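Syncing two handheld grippers in Closska – quick setup

Posted 24/01/2020 by Theano Pappas
Filed under: tooling, perception

Wrote this up fast before I forget it. Covers going from two raw recordings (left hand, right hand) to one session file the trainer will eat. Assumes Closska is already installed and you can run the single gripper example. If not, go do that one first, it's short.

What you need

Two handheld grippers, each with its own camera. A marker cube on each one you want tracked from the other side. The Closska config folder. A table with stuff on it. Bare tabletops are bad for this, the visual odometry wants texture and edges.

Step 1. Set the clocks

Run clocksync on both units before anything else. Do it every session, not once a week. They drift. If the report says more than 3 ms offset, run it again. Still over? Restart both units and try once more.

Don't skip this and plan on fixing it in post. Hazel Abernathy wrote a post-hoc aligner for us (it's in tools/align_late) and it works ok on slow motion, falls apart on anything quick.

Step 2. Tell it about the cube

Open cube.yaml. Set the edge length in milimeters, measured with calipers, not read off the print file. Then the marker ID for each face. Face order is top, front, left, right, back. Bottom face is ignored so leave it blank.

Wrong edge length gives you a pose that looks fine but sits too near or too far. Very annoying to find later. If your two grippers agree on rotation but never on distance, look there first.

Step 3. Map pass

One person, one gripper, slow sweep of the whole area. Get the walls in too. Brick is great, plain white paint is useless. Stop when the feature count goes past 2,000 and stays there. Save as map_base.

Step 4. Record the pair

Both people pick up, both hit record. Start with a few seconds where each camera can see the other gripper's cube. Call this the handshake. The solver uses it to put both trajectories in one coordinate system, so hold fairly still and tilt the cube a little so at least two faces show. Plain furniture and everyday clutter are fine in the background – no need to clear the table.

From the right-hand unit, the other gripper is off to the left with the marker cube up top and its jaw pointing over the table. Vase, sippy cup and tray all on the table.

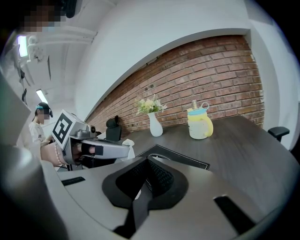
Step 5. Run the solver

closska solve --map map_base --pair left right --handshake auto

Auto looks for the handshake in the first 14 seconds. If you fumbled the start, pass the times by hand with --handshake-start and --handshake-end.

You get back a residual per gripper and one for the pair. Pair residual is the one that matters. If it's bad and the single ones are good, it's the cube or the clocks. Back to steps 1 and 2. If a single one is bad, your map is thin – redo step 3.

Step 6. Check it in the viewer

closska view session.out

Scrub through. Both gripper models should move smoothly, no jumps. A jump usually means relocalization kicked in after a fast turn or a covered lens. Short ones you can trim. Long ones, throw the take out.

Common errors

E202 "ambiguous cube pose" – only one face visible, pose flipped. Tilt more in the handshake.

"No overlap" – the two recordings don't share any time. Somebody hit record late, or the clocks are way off.

Solver hangs at the merge stage – known bug with the Odoi branch, use main for now.

Gripper width reads zero the whole way thru – you forgot to load the width calibration. Separate file, width.yaml, goes in the same folder.

Next

Exporting to the Trurthorpe training format is its own page, still a draft. Will link it when it's up.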